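Timholm's evening bus is coming back, and I'm a bit giddy about it

I nearly dropped my tea when the email came through. The number 23, which used to trundle from the station up to Zullari Hill and back until gone eleven at night, is returning in July after more than 1,000 of us put our names to the petition. I was one of them (I signed on a freezing platform with no gloves on, so my signature looks like a spider fell in some ink), and I've been humming ever since.

If you're new to the town, a quick bit of history. The last bus up the hill currently leaves at 6.35 in the evening. Fine if you finish work at five. Hopeless if you're on a late shift at the hospital, or you fancied seeing a film, or your train was held outside Yeo for half an hour as mine was again last month. After that it's a taxi or the hill, and the hill in the rain with shopping is no joke, I can tell you! 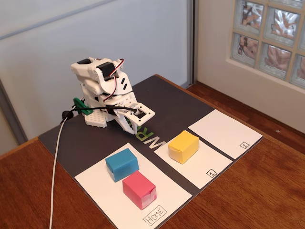

What's coming back

The new timetable has four extra buses each evening, the last of them leaving the station at 10.50. They'll go the old way, past the library and the swimming pool, then up Mill Bank and round the top estate. The one change is at the Petden end, where the bus will turn at the garden centre and miss out the narrow bit by the church. I know a few people down there are cross about that, and I do see why, as it adds a fair old walk for anyone living past the churchyard.

Fares stay the same as in the daytime. Passes will work too, which I was really pleased to see, as the old evening service had that silly extra charge after seven and I always forgot and ended up digging round in my coat for coins while the whole queue sighed behind me.

It's a trial to begin with. Six months, then they'll look at how many of us used it and decide. So please, please use it! Even if it's only for a trip down to the chip shop. 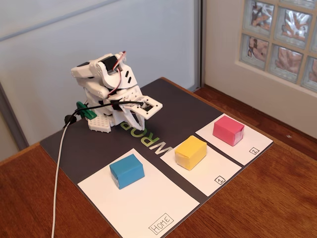

Vilja Valtonen reckons six months is far too short, and that people who have bought a car since the evening buses stopped won't sell it for the sake of a trial. Give it a year and a full winter, she told me, and then count heads. I think she's right, to be fair. It took me ages to get out of the habit of planning my whole day round the 6.35, and I expect it'll take me just as long to get back into staying out.

I also had a good natter with Kalevi Hämäläinen at the stop outside the library. He has been walking up the hill after choir practice with his music in a carrier bag, and he wants to know whether the shelter at Mill Bank is going to get its light mended before the dark nights come. I've asked. The answer I got was that it's "on the list", so I'll be asking again, probably until they're sick of me.

The petition had a slow start, if you remember. It sat at 616 names for what felt like weeks and I'd more or less given up hope. Then Impi Kemppainen took a pile of forms round the Saturday-morning queue at the bakery (genius, everyone's stuck there for ages) and off it went.
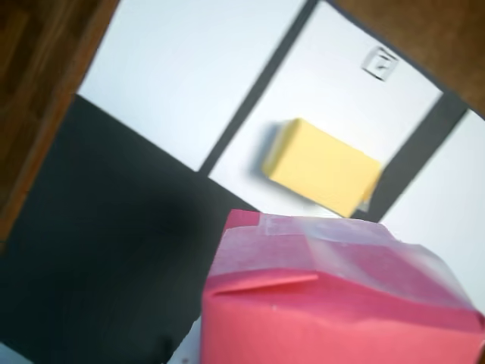
Seen from above: the white panels and the dark mat, with the wooden surface showing at the top corners.

I did ask about Sundays, as I know half of you will want to know. Sadly not yet. There'll be the same hourly daytime bus and nothing at all after tea. Orvokki Salminen has started a separate list for that, and it's on the counter at the library if you'd like to add yourself. Take your own pen, the one on the string has run out.

There's also talk of the buses waiting for the late train when it's only a few minutes behind. I'd love that more than anything, having once stood there and watched the tail lights go round the corner as I came down the steps. It hasn't been promised, though, so don't throw away your taxi numbers. 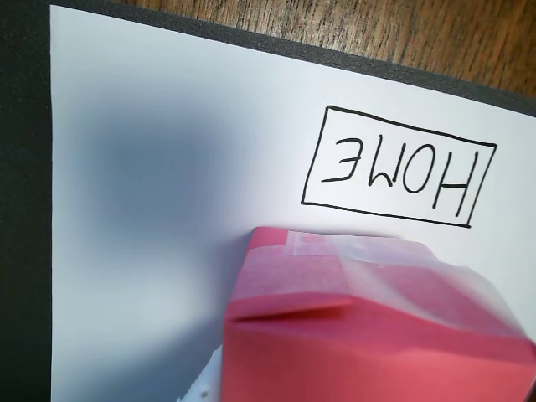

Times and where to find them

Evening buses from the station, starting in July: 7.35, 8.40, 9.45 and 10.50. Coming down from Zullari Hill, they leave 25 minutes after each of those, and the last one only goes as far as the library.

Paper timetables should be at the station and the library a week or so before the start. I'll pick up a handful for the noticeboard at the top shops too, if someone can lend me some drawing pins.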